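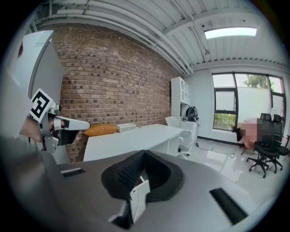 Just buy the cheap ones and replace them when they break, a reader wrote to me after my last column on equipment budgets, and she signed it only with the name of her workshop, Panden. She went on a little. If a hand-held gripper costs a tenth of what an arm costs, she said, then why does anyone need a three-page plan to purchase one? You plan for the arm. The gripper goes on the card.

I have been turning that over for a couple of weeks now, mostly while doing dishes, and I would like to answer her properly, because I used to think exactly the same and I still think she is about half right.

Let me start with the half I agree with. Small robotics groups plan the big purchase to death. I have sat through meetings where we argued for an hour over the reach of an arm we could not have bought for another year, and meanwhile the people who wanted to get on with collecting grasps were making do with one tired gripper between them. A hand-held gripper is a wonderful thing for a small budget. A person holds it, goes up to whatever needs picking up, and does the job with it, and you get something useful on the very first afternoon. You don't need a cage or a heavy bench bolted to the floor, and you can do the work in any ordinary room with a desk and a few chairs in it. I am fond of that. I have come to believe that the first dollars in a new group should nearly always go there.

Where I part company with my reader is on the card. The year we put our grippers on the card, we paid $163 for the first set of replacement fingers and thought nothing of it. Then came markers, because a marker that has been knocked loose or scuffed is no good to anyone, and then screws, and then a second set of fingers in a slightly different length that did not fit the first handle. None of it went through the budget. It was all small. When somebody finally added up the year in November, the small things came to $3,390, and I remember the quiet in the room, because that was a sum we had turned down in the spring when it was asked for openly, under its own name, to pay for a second workstation.

Now, I don't tell that story to scold anybody (I signed for a good share of it myself, and cheerfully). Money spent in drips is still money, and it has a way of going to whoever is standing nearest the card. The folks who plan ahead and ask politely get told there is nothing left. That seems unfair to me, and it is a poor way to run even a small shop.

So what would I do? I would write the plan, but I would keep it to a page, and I would write it around hours of use instead of around machines. How many hours will people hold these things in a month? We figured on 50 for each gripper and were well under, partly because the students liked the work more than we guessed they would and partly because a gripper that is lying on a desk gets picked up by anyone with ten free minutes. The real figure in our busiest month was 122. If I had known that in advance I would have bought differently. I would have paid more for the handle, which is the part that meets a human hand all day long, and less for the electronics, which were two years ahead of anything we were doing with them.

I feel strongly about the handle, so please bear with me. Catalogs sell grippers by the jaw: how wide it opens, how hard it closes, how fine its steps are. Those are good things to know. But the person doing the collecting will feel the weight in the wrist long before the jaw reaches its limits, and a sore wrist will cost you a week of work quicker than a weak motor will. Before you order six of anything, borrow one, or order a single one, and have your smallest-handed and your largest-handed colleague each use it for a whole morning. Ask them at lunch. They will tell you more than the spec sheet did, and you will have spent the price of one unit to learn it.

The other line I would put on the page is spares, and I would put it there on day one, at a fifth of the purchase price. We had two quotes for our last round, one for a kit called the Ivar and one for a kit called the Fanar. The Ivar was cheaper by a comfortable margin and everybody wanted it. Then we asked both sellers for a price on fingers and mounts bought one at a time, and the Ivar people would sell them only in full sets. Once we had penciled in a year of breakage, the Fanar came out ahead, and we bought the Fanar. I can't promise it will go that way for you. It might go the other way if your people are gentler than ours.

And then there is room. I know, floor space hardly sounds like an equipment question, but we have treated it as one ever since the Fedoruk project, when we bought four stations' worth of gear and found we had decent light for two. Chairs, desks, outlets, someplace to hang a bag, a cable long enough to reach the far corner and a way to keep feet off it — those things belong in the same budget, on the same page, and they are cheap when you buy them early. They get dear when you have three people standing in a doorway waiting for a turn.

My reader from Panden may well say that this is a great deal of fuss over something that fits in a tote bag, and I can hear the fairness in it. A shop of two people can probably keep the whole plan in their heads. Past four or five, I don't think they can. We couldn't, and we were trying. Write the page, pin it up by the printer, and let people scribble on it when a finger snaps. Ours has coffee on it and some rude remarks about the mounts, and next year's request is going to be copied straight from the margins.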